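Treating Grease and Oil Stains on Cotton Before Washing

March – by Oleksandra Tymoshchuk

Cooking oil and butter bond to cotton fibers and resist plain water. Heat sets them further, so all treatment has to come before the dryer. The method below works on knits and plain weaves. Silk, wool and anything labeled dry clean only need a different process.

You need dish soap, baking soda, a soft toothbrush and a white cloth.

1. Blot the stain with the cloth. Do not rub.
2. Cover the spot with baking soda and leave it for 2 hours. Brush the powder off.
3. Apply enough dish soap to cover the stain and work it in with the toothbrush, from the outer edge inward.
4. Wait 13 minutes, then rinse from the back of the fabric.

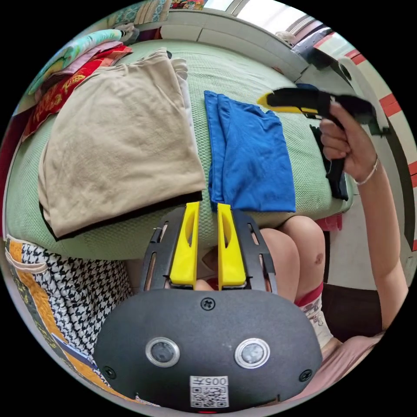
Folded beige garment on a woven-pattern mat.

Check the care label before choosing a wash temperature. Use the warmest setting the label allows. For a load of 8 shirts or fewer, a normal dose of liquid detergent is enough. Powder also works but should be fully dissolved first – undissolved grains leave pale marks on dark cotton.

For shirts with a print, turn the garment inside out and treat the stain from the wrong side. Keep the toothbrush off the printed area.
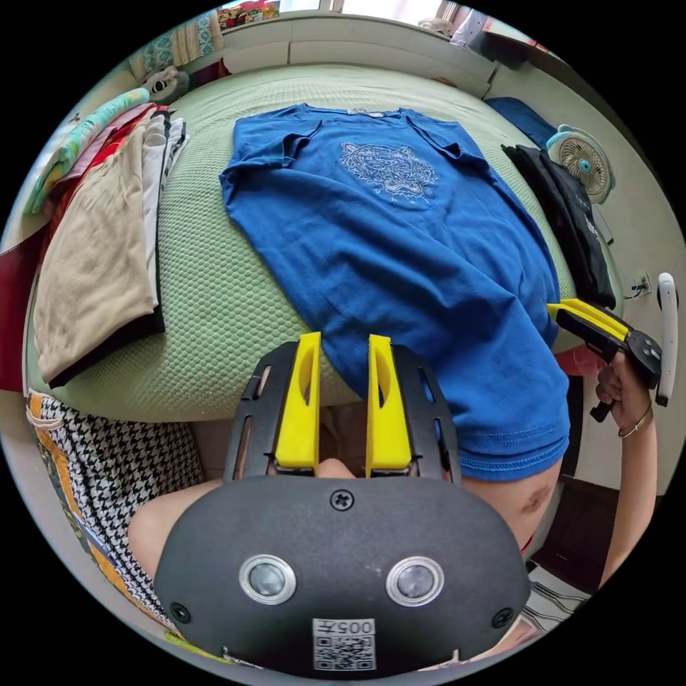
Blue T-shirt with a white tiger-head design on the chest.

Air dry and inspect in daylight. A remaining stain shows as a darker patch with a soft edge. Repeat steps 3 and 4 if needed. Tumble dry only after the patch is gone.

Related
Removing Ink From Shirt Pockets
Hard Water and Detergent Dose
How to Read a Care Label

Contact | © Prostier Home Care | Back to top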